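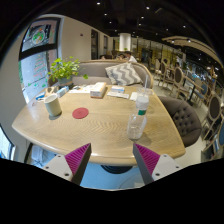

What happens when a hand-held gripper records the wrong finger opening?

The arm that learns from those recordings closes its fingers to the wrong width, and it does so with full confidence in the number it was given.

Project diary, Nilodent, Hallimthorpe site. June, evening entry.

The fault reported from the bench this morning has been traced to the Mosoti hand-held gripper, and the arm itself has been cleared. The arm was repeating a simple task: take a plastic water bottle from a table, lift it, set it down again. On the third attempt it closed past the expected width, crushed the bottle and kept pressing. The operator used the stop button. There was no injury. The bottle split near the bottom and water reached the base plate of the arm, which was dried and inspected before power was restored. The event was entered in the safety log at 9:40 a.m. and the bench was closed for the rest of the day.

The first assumption on the bench was a controller fault. The controller was checked against its reference blocks and read correctly at every block. The force limit was then examined and found to be set at its factory value, which is higher than the value stated in our own procedure. That is a separate failing and is dealt with further down. It explains why the arm went on pressing. It does not explain why it asked for so narrow a grip in the first place.

The answer was in the recordings. The task had been taught from 400 demonstrations collected with the Mosoti, all of them bottle and cup handling at a café table. Each one pairs the camera video with the finger opening as measured by the sensor in the handle. When the openings were plotted in the order they were recorded, the early ones agreed with one another and the later ones sank. By the end of the set the sensor was reporting an opening up to 20 millimeters smaller than the true one. The sinking was gradual. No single recording would have drawn attention to itself, and the automatic check compares each recording only with the one before it.

The magnet on the finger linkage is held by a small set screw. On our unit the screw had backed out. With each firm squeeze the magnet turned a little on its shaft and did not turn back, and the zero point moved with it. The unit was opened at noon. The screw could be turned with a fingertip.

A trial was made in the afternoon to confirm this. The screw was left as found, the fingers were set against a steel gauge, and the reading was written down. The fingers were then closed on a bottle and released, 16 times, and set against the gauge again. The reading had dropped by six millimeters. After the screw was tightened and a thread compound applied, the same trial produced no change that the sensor could show. I consider the cause established.
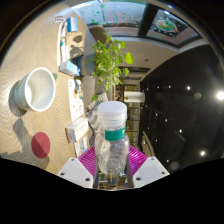
Repair of the data is a harder matter than repair of the tool. The proposal this afternoon was to recover the true opening from the video, by marking the inner edges of both fingers at the moment of contact and converting the gap to millimeters. It was tried on a small group of the recordings and the results were uneven. The magenta fingers are easy to find, and their curved ribs give clean lines to measure from. The bottle is the difficulty. Its body is transparent and ridged, it throws bright reflections, and whatever stands behind it shows through in a bent form, so the person marking the picture cannot say with certainty where the plastic wall begins. The white cap is a much better target, but the fingers do not close on the cap. The strong curve of the lens adds a further error toward the sides of the view, and the present lens calibration was made on a different camera of the same model. Two staff members marked the same recordings separately and their figures did not agree well enough to use.

A second proposal is simpler and I am inclined to support it. The daily gauge check, had it been done, would have given us a known opening at the start of each session, and the drift could have been spread evenly between checks. The sheet for this month has been examined. The check was initialed for the first session and left blank for all the sessions after it. I have not asked who was on duty and do not intend to. The sheet hangs behind the door, where it is covered whenever the door is open, and the door is open all day. It will be moved to the lid of the carrying case.

Rulness, the firm that services our arms, was called at 2 p.m. Its technician asked whether the arm had logged a force warning before the bottle failed. It had logged four. They went to a file that is read once a week. The technician recommended that the warning be routed to the light on top of the cell, and gave instructions for doing so by telephone. The light now turns amber at the first warning and the program halts at the second. This was tested with a block of foam and then with an empty bottle. On both occasions the program halted before any lasting mark was left on the object.

On the force limit: our procedure calls for the reduced value whenever a person may reach into the cell. The controller was replaced in the spring, the new unit arrived with the factory value, and the handover form has no line for it. The line has been added. The other cells at Hallimthorpe were checked before staff went home. One more was found at the factory value and was corrected. It should be stated plainly in this diary that a person's hand could have been where the bottle was. The operator on the bench had been replacing the bottle by hand between attempts, with the program paused and the arm powered. That practice is suspended until the cell has a proper interlock on the front panel.

There was some discussion of whether the café recordings should be kept at all. The argument for throwing them out is that a faulty number attached to a good video will do harm to anyone who takes the set from the shelf without reading the notes. The argument for keeping them is that the video is sound, and that collecting in a working café is slow to arrange. Lighting, reflections, the mixture of small things that people leave on a table, other customers on the seats nearby: these cannot be produced on our bench, where every object sits alone on a gray mat. My decision is to keep the video and remove the width readings from all 400 files, including the early ones that appear correct. I would prefer an honest gap to a number that may be right. The files will be renamed so that the training program refuses them until the gap is filled.
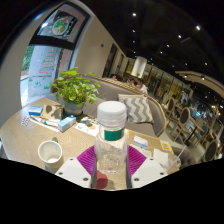 Water bottle held upright between the gripper fingers at the café table.

The question of grip height came up while the recordings were open. Our written instruction says only "grasp the bottle." Some demonstrators take it low on the body and others take it near the shoulder. The low grasp squeezes the softer part of the wall, which gives way, and a firmer squeeze follows. It is possible that this habit worked the screw loose sooner than would have happened otherwise. I can't show that from what we have, and the report will not claim it. The instruction will be rewritten to name the part of the bottle to be held, with the other height recorded as a separate task.

The supplier's manual for the Mosoti has been read again from cover to cover. It gives a tightening interval for the screws that hold the finger pads and says nothing of the screw on the magnet. A note has been sent asking for the correct torque and whether other users have reported movement. Until a reply is received, the screw carries a stripe of paint across its head and onto the shaft, so that any turn will show. The spare unit was opened as well. Its screw was tight. It has been given the same stripe and will be used for collection next week while ours is kept back for further trials.

Items open at the close of the day: the interlock for the front panel, for which a price has been requested; a lens calibration made on the camera we use; a change to the automatic check so that each recording is compared with the first of its session as well as with the one before; and the safety report, of which the first draft is complete except for the drawing of the linkage.

The bench remains locked. The key is in the office cabinet and has been signed for. The crushed bottle has been bagged and labeled and is on the second shelf, next to the old controller.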